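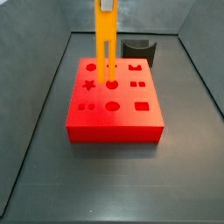 Best marmalade oranges if you can't get Sevilles?

totlow_preserver
Posted December 31, 2018
Right, I've got the bug again and the Sevilles aren't in yet! Has anyone made a decent batch with ordinary sweet oranges? I've got 14 jars washed and waiting and I can't bear to look at them empty.

Dayana Yupanqui
Yes, lots of times! Swap a third of the oranges for lemons and you get a lovely sharp set. Grapefruit works too – pink ones make it taste like sherbet. Slice the peel as thin as you can stand.

pithandpips
Sorry, I disagree. Sweet orange marmalade is just orange jam. Wait for the real thing, it's only a few weeks.

Dayana Yupanqui
Orange jam is delicious though, pith! I had it on crumpets this morning and went back for more.

Arvo Kettunen
I'm with Dayana. My aunt used clementines every December and we fought over the last jar. She soaked the peel overnight with the pips tied up in muslin, then simmered it until it squashed between finger and thumb. Only then did the sugar go in. If you add it too early the peel goes like leather and no amount of boiling will save it.

totlow_preserver
Ooh, clementines! How much sugar, Arvo?

Arvo Kettunen
She put 300 g to every pound of fruit (yes, she mixed her units, drove my uncle mad). It's a soft set, so keep it in the fridge.

pithandpips
That's far too little sugar to keep. I'd double it.

Arvo Kettunen
It never lasted long enough to find out!

totlow_preserver
Clementines are soaking as I type, with two lemons thrown in, and the kitchen smells wonderful. Pith, I promise I'll do a proper Seville batch as well. Does anyone warm their sugar first, or is that just more washing up?

Dayana Yupanqui
I do, in a low oven with the jars. It dissolves so much faster!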